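Sorting Mixed Packaged Snacks into a Shallow Tray
Packing notes, Hilness pantry shelf, revised August

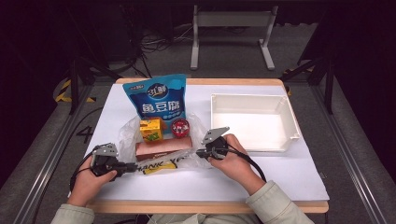 What should go into the tray first?
The largest flat package. It covers the most floor area and gives the smaller items a stable surface to stand against. Bags and round tubs follow, and juice boxes go in last.

Scope

These notes cover small mixed lots: snack bags, single-serve juice boxes, lidded tubs and flat packets, all going from a shopping bag to one tray. Bulk cartons are handled separately under Colleen Dufour's receiving notes.

Preparing the surface

1. Cover the table with a single sheet of white paper. Printed dates are easier to read against it, and crumbs from a split bag show up at once.
2. Place the goods on the left and the tray on the right, with a hand's width between them. Left-handed packers can reverse this.
3. Open the plastic bag flat. Leave the goods on top of it until they are needed. Loose plastic tends to fold over small items, so lift the edges before you decide the lot is finished.

Checking each item

Read the date first, then check the seals. On a crimped snack bag, such as one of fish tofu, press the middle lightly and watch the top seam. A sound bag stays firm under light pressure. Air escaping at the seam means the bag is rejected, whatever the date says.

On a round container with a clear lid, look through the lid before turning it. Residue under the rim usually indicates a leak. On a juice box, check the straw hole and the bottom folds – those are the two places where leaks start.

Flat packets are checked on both faces. Dates are often printed on the back along the long edge.

Loading the tray

4. Lay the flat packet along the long wall of the tray, label up.
5. Stand the snack bag against the opposite wall. If it is taller than the wall, lean it inward so that it does not tip over the lip.
6. Set the round container in a corner, lid up. Do not place anything on a clear lid.
7. Fill the remaining gap with the juice box, upright.
8. Slide the tray a short distance on the table. If anything shifts, close the gap and test again.

Weight

The limit for a shallow tray on the Hilness shelf is 1,000 grams. A loaded tray that weighs 308 grams on our scale can be stacked using the wire risers. Trays at or near the limit go on the bottom level only.

Labels and leftovers

Write the lot number on tape and fix it to the front wall of the tray. Lot numbers are four digits with a comma, as in 2,518, to match the ledger Jingyi Cheng set up. Keep any loose labels found in the plastic until the lot is entered, then discard them with the bag. Rejected items go in the bin under shelf 37.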